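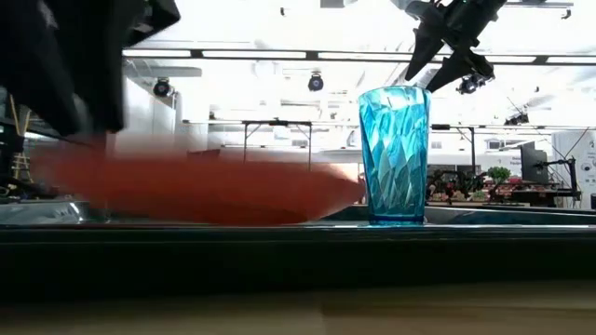

Clalden workshop, bench notes
December, started 6 a.m.

Carried on with the mixed tableware for Esiseck. Today was tumblers and plates together: what stands next to what, what marks what, and whether the drying order from the last entry makes any sense once the tray is in use.

Washed everything first in the small sink with the plain soap. Water was slow to heat again. Rinsed twice, towel dried the plates, left the tumblers rim down on a cloth until after coffee. The faceted one (Jella in the list, blue) needs the longest. Drops sit in the corners of the diamonds and a towel goes right over them. If you stand it up too early you get a ring at the base, and on a shiny surface the ring is hard to tell from a reflection. I wiped the same spot twice before I worked that out.

Notes on the blue tumbler:

Narrower at the base than at the rim. Pick it up by the middle. People pick it up by the rim when they're in a hurry and that is where the fingerprints go.

The pattern helps with wet hands. I tried it with soap on my fingers and it didn't slip, where the smooth clear one from the cupboard did.

Nests with its own kind and then sticks. Put a strip of paper towel between them for storage. Same advice as in the spring, still not written on the shelf.

Color depends a lot on what is behind it. Looks pale against the window and much deeper against the cupboard. For the sheet I am calling it turquoise and leaving it there. "Blue" is fine in speech. The list has "aqua" in one row and "sea" in another for the same tumbler, both to be changed.

Table layout

Same layout as before, and I still like it. Green tray in the middle and toward the near side, turned a little. Pink plate up at the far left. Teal cup at the back by the rail. The tray takes up more of the tabletop than you expect from seeing it on the shelf, so it goes down first and the rest gets placed to suit it. Doing it the other way around I had to move the plate twice.

The butcher block needs oil. It feels dry at the near side where everybody leans, and a wet plate left there will mark it. No oil in the cabinet, only the furniture wax, and I don't want wax near anything people eat from. Added mineral oil to the order. 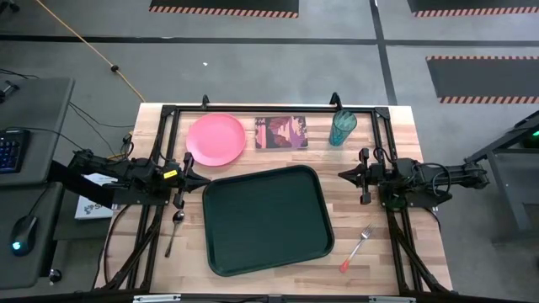 Notebook 6, page 30

The green tray has a raised rim and rounded corners, so crumbs collect along the inside of the rim and have to be wiped out with a corner of the cloth. A brush was worse, it just moved them along. Tipping the tray over the bin first and then wiping is the quickest.

The pink plate is plain and has a raised rim as well, a bit lighter than the middle. I thought at first the light part was wear. Compared it with the spare from the box and the spare is the same, so it came that way. Crossed out the remark in the wear column.

Tried three ways of clearing the table after a meal setting:

Cup first, then plate, then tray. Works, but the cup gets carried by itself.

Everything onto the tray and the tray carried once. Best with dry dishes. With a full cup I would not.

Plate on the tray, cup by hand. What most people do without being told, so the instructions may as well say it.

I'd write the card for Esiseck around the last one. Keep it short. The old card had a paragraph on stacking order that I have never seen anyone read.

Stacking, plates. The Carbone plates stack well and come apart easily in the same color. Mixed with the pink ones they rock a little, I think from the foot rings not matching. Two piles then. The top plate of a tall pile picks up dust on the shelf, so turn it over or put the cloth on it.

Sliding, plates on steel. A plate pushed across stainless steel makes a nasty noise and leaves a faint gray line that comes off with a damp cloth. It came off every time today, but I only gave it a morning. The longer rub test is set for 2,000 passes and will go on its own page when it's done. Until then please lift the plates and don't slide them.

Heat. Dishwasher setting stays at 80 percent of the normal program length for now. Anything longer and the tumblers come out too hot to stack, and then somebody stacks them anyway.

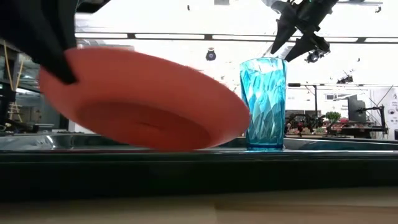
Orange plate and tumbler side by side

Set close together on the steel, the plate and the tumbler get in each other's way as soon as the plate is tipped up. The plate has a broad rim and it swings out farther than you think. Leave a hand's width between them, more if the plate is going to be turned over. The tumbler stands steadily enough when empty. I nudged it at the rim and at the base with a plate edge, and only the push at the rim made it wobble.

The foot ring on the underside is shallow and water sits inside it when the plate dries face down. Dry them on edge in the rack. I put the orange ones at the window end.

The color of the underside is a touch deeper inside the ring. Same remark as the pink plate: leave the wear column blank.

To do

Mineral oil for the tabletop, and a clean rag that is only for that.
Paper towel strips for the tumblers, cut a stack and leave it on the shelf.
Correct "aqua" and "sea" in the Jella rows.
Ask Esiseck whether they want the teal cup listed with the tumblers or under cups. I have it under cups.
Second drying rack. The one we have is full once the trays are in.
Drain in the small sink is slow as well, look at it before the next wash.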